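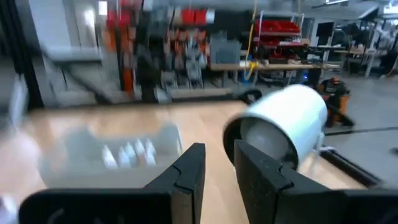
ORPORT, 26 August 2024 - Dondomgate is very happy to announce the third album by the ambient quartet Prisel, a long, slow and (we think) very lovely record called "The Quiet Side of the House," which comes out on vinyl and as a download in the new year, with the first single ready to hear now. Prisel have always written from ordinary shapes, the sort of thing you might find on any table and walk right past, and they like to talk about sound the way other people talk about furniture. A smooth white cylinder tipped over on its side, shiny on the outside and dark around the rim of its open end, is close to how the band describe the opening track: bright along the surface, with a shadowy mouth that all the low notes seem to come out of. You don't need to know any of that to enjoy the music, of course, but it may help explain why the song is called "Rim" and why it takes its time getting going.

The album was recorded in February at Pant, in a former schoolhouse with high windows and a floor that creaks in at least one spot on almost every song. The band had planned to use the building only for the piano parts and to do everything else back home in Orport. By the second evening they had moved the harmonium in from the van, then the tape machines, then the kettle, and after that there was no more talk of going home early. If you listen closely to the end of side one you can hear rain on the roof and a door closing somewhere down the hall. Both were left in on purpose, after a good deal of friendly arguing.

Longtime listeners will know that Prisel's first two records were built mostly from loops, layered and then gently taken apart again. The new one begins from a different place. Nearly everything on it was played live by all four members sitting in a circle, with the piano lid off and a blanket over the strings for the softer passages. There are loops here and there, but they come in late and they don't stay long. The band say it felt like learning to play together all over again, which was a little frightening for the first couple of days and a great pleasure after that.

The centerpiece is "Lantern Weather," a 21-minute piece that fills the whole of side two. It started life as a tune hummed into a phone on a late train, and for a long while it was barely a minute long. In Pant it kept growing. A clarinet part turned up, then a second clarinet part answering the first, and then a passage for bowed cymbals that the band played with all the lights off, simply to see what would happen. The version on the record is a single take from start to finish, and it includes one wrong note on the piano that everyone has since become fond of.
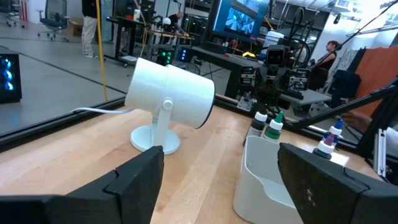
For those who would like something shorter to begin with, "Rim" is available to stream and download from today through the Dondomgate website, along with a second, quieter mix that leaves out the drums altogether. We have been playing both of them in the office for weeks and still can't agree on which we like best. The quieter one is wonderful first thing in the morning. The other is probably better for a long drive, or for cooking, or for a walk by the water if you happen to live near some.

The vinyl edition is limited to 700 copies, pressed on heavy black vinyl and packed in a plain card sleeve with a folded sheet of notes about each piece. The notes were written by the band in the weeks after the recording, and they are more like letters than liner notes - there are memories of the schoolhouse in them, a recipe for lentil soup, and a fairly long passage about a borrowed harmonium with one key that sticks. Anyone who buys the record will also receive the download, including a bonus piece called "Coat Hooks" that didn't quite fit on either side but was too good to leave in a drawer.

In all, the band came home with 1395 minutes of tape, and going through it took most of the spring. A good deal of that was tuning, tea breaks and false starts, as you would expect, but there were also several finished pieces that belong to some other record. Prisel hope to come back to them. For now they have been put safely away, and we have been told, kindly but firmly, to stop asking.

Prisel will play the album in full at a launch evening in Orport in the week of release. It will be a seated show, with a short interval between the two sides, and people are warmly encouraged to bring a cushion. The harmonium is coming too, stairs permitting. Details of tickets will be sent to the Dondomgate mailing list first, and will then go up on the website. A small run of shows in other towns is being put together, and we would be glad to hear from anyone with a good quiet room and a piano that holds its tuning.

About Prisel
Prisel are a four-piece group from Orport who play piano, harmonium, clarinets, percussion and tape. They began as a weekly get-together in a shared kitchen and have been making records, at their own unhurried pace, ever since. "The Quiet Side of the House" is their third album and their first to be recorded away from home.

About Dondomgate
Dondomgate is a small independent label based in Orport, releasing ambient, folk and chamber music on vinyl and as downloads. We listen to everything we're sent, though it can take us a while to write back.

Press copies, interviews and further information
Advance downloads of the full album are available to reviewers and radio programmers on request, and the band are happy to answer questions by phone or in writing. Please use the press page of the Dondomgate website, and let us know whether you'd like one or both mixes of "Rim."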